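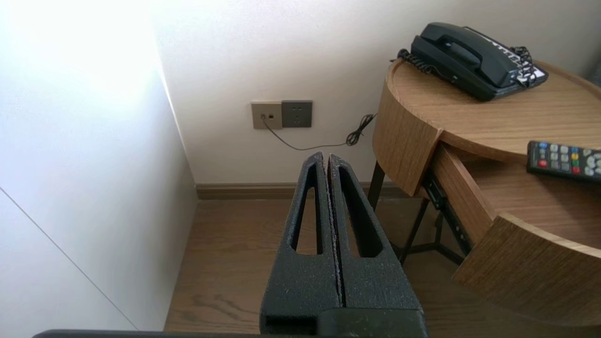 Nnamdi Idahosa
Flooring and finishes reviewer
12/12/21

Utitetti 606 hardwax oil, matt

Price and tin sizes are at the end. I paid for the oil myself, in the local branch of Tefera, and neither firm knew I would be writing about it.

I have used three finishes on wooden floors over the years: a water-based varnish, a Danish-style soap finish and now a hardwax oil. The varnish looked good until it didn't. Once it had worn through in front of the kitchen door there was no way to patch it that didn't show, and the whole room had to be sanded again. Soap is cheap and looks lovely, but it needs doing every few weeks and I am not a person who does things every few weeks. Hardwax oil sits somewhere between the two. It soaks in, leaves a thin waxy layer on top, and can be mended in patches.

Utitetti sell four versions. The 606 is the clear matt one. There is also a satin, a white-tinted matt and one with added grip for stairs, none of which I have tried.

Getting it on

The instructions are printed on the back of the tin in small grey type on a cream label, and I ended up reading them off my phone. They are sound enough once you can see them. Sand, finishing with a medium paper. Hoover twice. Stir the tin for longer than you think you should, as the matting agent sinks to the bottom and sets into a sort of paste. Apply thinly with a pad or a short-haired roller, wait overnight, apply again even more thinly.

My first coat was too thick. I used the roller for that, and it put down more than the boards could take, so there were sticky patches by the radiator that I had to rub back with a white pad the next day. For the second coat I changed to a Nuna floor pad on a pole, bought separately, and it went far better. If you are only going to buy one or the other, get the pad.

The can opener thing that comes clipped to the lid is useless. Use a flat screwdriver.

Smell: fairly strong on the first day and noticeable on the second. By the end of the week I only caught it when I came in from outside. I slept in another room with the windows open in this one. The tin gives a warning about rags soaked in the oil catching fire by themselves, and it should be printed much bigger than it is. Lay them flat outside to dry or put them in a bucket of water. Do not ball them up in the kitchen bin.

Coverage

The room is 33 square metres. The maker's figures suggested that one large tin would do both coats with some left over. I ran out with a strip by the far wall still to do on the second coat, and had to go back for a small one. Part of that is down to my heavy first coat. Part of it is that old pine drinks oil, and I suspect the figures were worked out on new oak. Buy the small tin at the same time and keep it for repairs if you don't need it.

Drying and hardening

You can walk on it in socks the next morning. Furniture can go back after three days if you lift it and don't drag it. Full hardening takes 14 days, and until then no rugs and no wet mopping. I kept to this. A neighbour who had used the satin did not, and has a darker rectangle where her rug was, though she says it has been fading.

How it looks

Properly matt. This was the main reason I chose it. Some finishes sold as matt have a shine when the light comes in low across the floor, and this one has very little. It does warm the colour. Pine will go a bit yellower, and if you want it to stay pale you want the white-tinted one, or something else altogether. Try it on an offcut or under a cupboard first. Knots came up darker than I expected.

Wear so far

The floor was oiled in January, so it has had most of a year of shoes, chairs and one dropped casserole. The main walkway has dulled slightly. Chair legs have left fine scratches under the table, felt pads or no felt pads. Water wiped up within a few minutes leaves no mark. A plant pot that leaked overnight left a pale ring, and I sanded that spot by hand and rubbed in a little oil with a cloth. I can find the repair if I kneel down and look for it. With varnish I would have been looking at it every day.

The heel of a boot left black marks that would not come off with water. The maker's own cleaner shifted them, but so did a drop of washing-up liquid on a damp cloth, at a fraction of the price. Don't use steam.

Compared with Urer

The obvious rival is the Urer matt oil, which I put on a landing two years ago. Urer is thinner, easier to spread and smells less. It also wears faster, and the landing has needed a fresh coat already. For a bedroom I would buy Urer again. For a kitchen or a hall I'd go with the 606.

Faults

The label. The lid tool. Optimistic coverage figures. The lid on the large tin also doesn't reseal well after the first opening, and what was left in mine had grown a skin by spring. Decant it into a jar with as little air as you can manage.

Tins come in 200 ml, one litre and two and a half litres. The large one was £84, the smallest £13. The 200 ml is plenty for testing and for small repairs.

Four out of five.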